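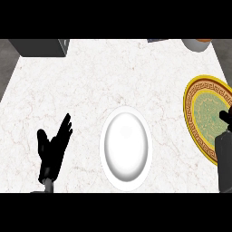 Mon 10 May

Started the camera controller comparison in the sim today, bimanual setup on the marble counter. The question is whether the Rureo hand controller is good enough to replace the Hoani one we have been using since February, or whether we keep both and switch per task. I'm using the plate scene for all of it because both arms have something to reach for: the white oval dish in the middle, and the plate with the Greek key border on the right. At the view I settled on, the left hand is open over the marble beside the dish and the right gripper overlaps the lower part of the patterned plate, so the right side is the harder case for the pose estimate. The dish is clear of both arms.

Settings. Same start pose for both controllers, same seed list, seed 928 first so it can be checked against the old logs. 15 trials each on the oval dish with the left arm. Jeptoo Mohamedi wants 70 per controller before we put anything in the report. Fine, but I would like to see the short run first and fix whatever is obviously broken.

Hoani, left arm, oval dish: 7 of 15 lifted and held. Most of the failures were the thumb coming in too late. Fingers get to the rim, push the dish away, thumb closes on nothing. Two of the failures were different, the wrist came down too far and the fingertips went into contact with the counter before the rim. The contact solver did not like that and the hand jittered until the time limit.

Rureo, same thing: I stopped after the first few. The finger closing looks smoother but the joint limits in the config file are for the old hand model. The thumb was stopping well short. Copied the limits over from the Dekport file and it now closes all the way. I have not rerun the batch. Nothing from before the fix should be used, I moved it to the "discard" folder.

Camera. Tried the upper view at two heights. The lower one gives more pixels on the dish rim but loses too much of the right side when the right arm moves in. Went back to the higher one. The veins in the marble texture are picked up as edges by the Somidura detector now and then, it put a rim on bare counter twice. Raising the threshold stopped that but it also started dropping the far side of the white dish, white on white. Left the threshold where it was. A plain gray counter would tell us how much of this is texture. The patterned plate gives no trouble when it is uncovered. When the gripper is over it the fitted ellipse drifts toward the arm.

Right arm not compared yet. I only parked it at the plate to see what the occlusion does to the fit.

Also noticed the log writes controller time and sim time in the same column depending on which controller is loaded. Roughly an hour lost to that. Jeptoo, if you read this before I get to it, it is in the export script and not in the controllers.

To do:
Rerun Rureo with the corrected limits, same seeds.
Move the thumb start earlier on Hoani and see if the pushing stops.
Raise the minimum wrist height a little, both controllers.
Gray counter run, detector only.
Fix the time column.
Then the 70 each, overnight.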